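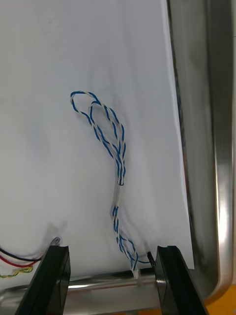 Week 6: Are the machines ready for chores yet?

Welcome back, everybody, and thank you for the kind notes about the August reading! Our question this week is whether a robot can take over the small jobs we do without thinking, at home or on the shop floor, and my answer (you're welcome to argue with me) is "some of them, on a good day." A box is easy to plan for, but a blue and white twisted cable lying in loops, with a little white plug at one end, takes a new shape every time you nudge it, and the gripper has to cope with whatever shape it gets. Folding a towel is a cousin of the same problem.

Please read the Cowie chapter, pages 5 to 9, and jot down one chore from your own kitchen you'd hand over tomorrow.

Skye Morrison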